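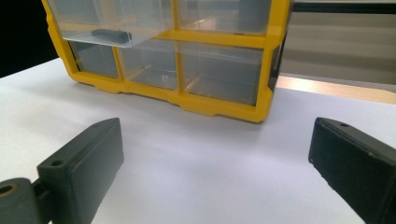

*Fig. 2. Hand gripper facing the drawer unit, upper-left drawer partway open.*

## Your first drawer exercise

Now that your Dandura hand gripper is put together, let's give it something friendly to do! A small drawer organizer on a clear tabletop is a lovely place to start, and most folks get the feel of it in one sitting (do take your time, though).

1. Set the organizer on the table with its drawers facing you.
2. Pull one drawer partway out by hand and lay a small part inside, near the front.
3. Open the fingers all the way and bring them in level, one on each side of the drawer.
4. Squeeze slowly until both fingers touch, then ease the drawer back in – no need to rush.
5. Open the fingers and back straight away before you lift.

**Note:** Little scuffs on the fingers are perfectly fine. Replace a finger if you find a crack, and ask for part 61 when you write to us at Pridthorpe.

**Caution:** Keep your free hand away from the linkage while you squeeze. It pinches!

After 2000 squeezes, check the joints for play. Shalini Mittal at our Erndale workshop is always glad to help if anything feels loose.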